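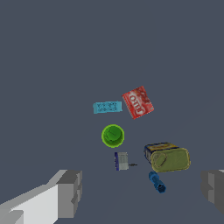
A Salamatu Amegashie le parece que en casa se tira demasiada comida porque se compra sin mirar antes lo que queda en la despensa. Veronica Lazăr está de acuerdo a medias. Lleva la tienda de alimentación Trastaveo desde hace años y sostiene que el problema empieza en el tamaño de los envases.

Inicio | Barrio | Entrevistas | Recetas | Agenda | Contacto

«La gente viene a por una cucharada de algo y se lleva medio kilo», dice. «Lo abre, usa la cucharada y el resto se queda al fondo del armario hasta la mudanza siguiente».

Trastaveo abrió como ultramarinos corriente, con mostrador y báscula. Lazăr la cogió en traspaso en enero, con 32 referencias a granel: legumbres, arroces, harinas y poco más. Hoy tiene 164, entre ellas las especias, que se venden desde 100 gramos y que ella querría vender desde menos. La báscula antigua no pesa bien por debajo de esa cantidad y la nueva todavía no la ha pagado, según cuenta.

El primer año fue malo. Los clientes de siempre pedían las marcas de siempre y los nuevos entraban, miraban y se iban. «Preguntaban si tenían que traer ellos el bote. Yo les decía que sí, o que se llevaran una bolsa de papel. Muchos no volvían con el bote». Puso entonces una estantería con tarros prestados y una fianza pequeña. Se perdieron bastantes. La fianza sigue, un poco más alta.

Los garbanzos y las lentejas se los compra a Pamari, una cooperativa que reparte dos veces al mes. Con la harina ha cambiado tres veces de proveedor. La última le llegaba con el saco mal cosido y, en verano, con gorgojo. Pregunto qué se hace en ese caso. «Se devuelve, se limpia el cajón entero y se pierde la mañana. En casa es lo mismo, pero en pequeño: se tira lo que tiene bicho, se aspiran las baldas y se revisa lo de al lado, aunque esté cerrado. El cartón no para nada».

Sobre las fechas es muy insistente. Dice que todavía hay quien confunde la fecha de caducidad con la de consumo preferente y tira un paquete de pasta porque se le ha pasado una semana. «La pasta seca aguanta. El arroz aguanta. El pimentón pierde color y olor, pero no le va a hacer daño a nadie. Con un pescado o una carne picada no digo lo mismo, ahí la fecha es la fecha». A los frutos secos les da menos margen, por el enranciado, y los guarda en la nevera.

Cada otoño organiza en la trastienda un taller sobre cómo ordenar la despensa. Lo empezó con Nii Nutsugah, que ahora lo da solo cuando ella tiene que atender. Se pide a los asistentes que hagan en casa una lista de lo que tienen abierto y la traigan. «Lo de la lista cuesta», admite Lazăr. «Una señora encontró cuatro paquetes de azúcar glas. No recordaba haber hecho nunca un bizcocho».

El taller es gratuito, aunque el año pasado imprimir las hojas y comprar etiquetas supuso un gasto que no esperaba. Este año las etiquetas serán cinta de carrocero y rotulador, que además se despegan mejor del vidrio.

Le pregunto por su propia cocina. Tarda en contestar. Tiene, dice, un cajón con levaduras, sobres de gelatina y colorantes que no ha vaciado desde que sus hijos eran pequeños. «Tendría que hacerlo. Lo digo en el taller y luego llego a casa y hago la cena».

La próxima sesión es a las seis y media de la tarde. Hay que apuntarse en el mostrador.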